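Council > Meetings > Public Facilities Working Group > Minutes

Print this page | E-mail this page

Public Facilities Working Group
Minutes of the March meeting, Fenddale Civic Centre, upstairs meeting room
Meeting opened at 10.05 am, Štefánia Michalík in the chair. Minutes taken by Igor Urban.

1. Cuvden washroom cleaning service: review of the proposal

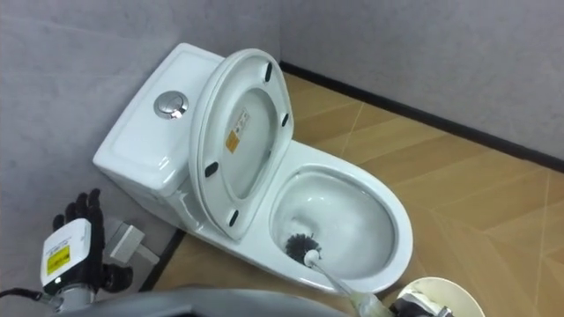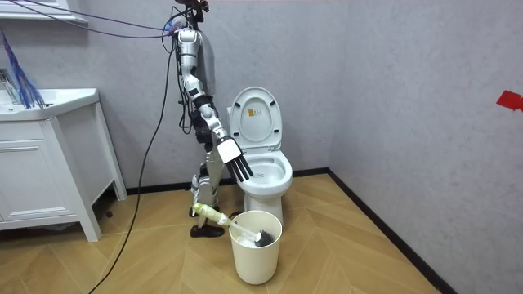
The Cuvden robot at work in the washroom, with the toilet brush in hand in the first picture and in the bin in the second.

Štefánia welcomed everyone and thanked them for coming out on such a miserable wet morning, and said she hoped the urn would have warmed up by item 2. She reminded the group that we were looking at a service and had not been asked to buy a machine. Cuvden would own the robot, insure it, repair it and take it away again at the end of the term, and Fenddale would pay a monthly fee for cleaning done in the small single washrooms at the library and the swimming centre.

The two pictures were passed around and caused a good deal of friendly discussion. Several members remarked that they had been expecting something squat on wheels and were rather taken with a humanoid that wears shoes. Igor said that what interested him was the ordinary brush. The proposal does say that the service works with the same sort of brushes and bins our own cleaners use, and he felt this would be a real kindness to the stores budget compared with the special cartridges we were offered last time (members will remember the foam).

There was a longish conversation about room. The library washrooms are no bigger than a generous pantry, and the group could see from the second picture that the robot stands between the vanity and the toilet with a bin close by its feet. Members wondered how it would manage in the swimming centre washroom where the door opens inward and the hand dryer sticks out. Štefánia asked that Cuvden be sent proper measurements for both sites, taken with the doors open and with the doors shut, and that they tell us plainly if either is too tight.

The cable was also raised. The second picture shows a black cable running across the floor, and the group would like to know whether a cable would be there in the service as delivered, and if so, who is responsible for keeping it out from under people's feet. It was agreed that the washroom should be closed to the public for the whole of any cleaning visit in either case, with the usual yellow sign out and the door latched.

Igor then took us through the fee, with his customary patience. The offer is $300 a month for each washroom, with a setup charge of $50 per site for mapping the room and labelling the supplies shelf. Cuvden would send a technician to every visit for the length of the trial. After that, the technician would be shared between sites, and the fee would be looked at again. The group was not altogether comfortable with "looked at again" and asked for a ceiling to be written in.

On quality, it was pointed out, quite fairly, that pictures can't tell us how clean a bowl is at the end of the job, and that we should want our own people to judge it. Our present contractor, Vaněk, is checked against the sheet on the back of the supply room door, and members saw no reason why Cuvden should be held to a different one. The sheet covers the bowl, under the rim, the seat on both sides, the flush button, the basin, the taps and the floor behind the pedestal, where the dust does like to gather.

The question of hygiene took up some time as well. Members asked how the hands are cleaned between the toilet and the basin, and whether the fingers can be wiped down with the products we already stock. The proposal has one sentence on this and it was felt that one sentence was a bit thin. Igor will write to Cuvden for the full procedure, and he will also ask what happens to the brush between rooms.

Štefánia spoke warmly about the cleaning staff and said she would not care to see anyone learn about this from the noticeboard. Vaněk's crew has looked after the library for a good many years and they know its plumbing better than any of us. She proposed, and the group agreed, that the crew be invited to the trial visits, that no hours be reduced while the trial is on, and that their remarks be attached to the report in their own words.

Resolved: that the group recommend a trial at 2 washrooms, one at each site, subject to satisfactory answers on cable, hand cleaning, room size and the fee ceiling.

Actions:
Igor to write to Cuvden with the questions above and to circulate the replies.
Štefánia to meet with Vaněk and the library crew before anything is signed.
Igor to arrange for both washrooms to be measured.

2. Lositura supply cabinets

The urn had indeed warmed up, and we carried on with tea. Lositura has offered a lockable cabinet that counts its own paper towels and sends an e-mail when they run low. Some 100 users of the swimming centre signed the book last year to say there was no paper, so the group has every sympathy with the idea. The demonstration cabinet has been late twice and members would like to see one before forming a view. Held over.

3. Other business

The tap in the library's family washroom is dripping again. Igor has reported it and will report it once more. The group was reminded that the colour chart for the new partitions is at the front counter, and that the favourite so far seems to be the soft green, although the grey has its defenders.

A note of thanks was recorded for the lemon slice.

Meeting closed at 11.40 am. The next meeting will be held in the same room, and the Cuvden replies will be taken as the first item if they have arrived.

Contact the Working Group | © Fenddale Council | Back to top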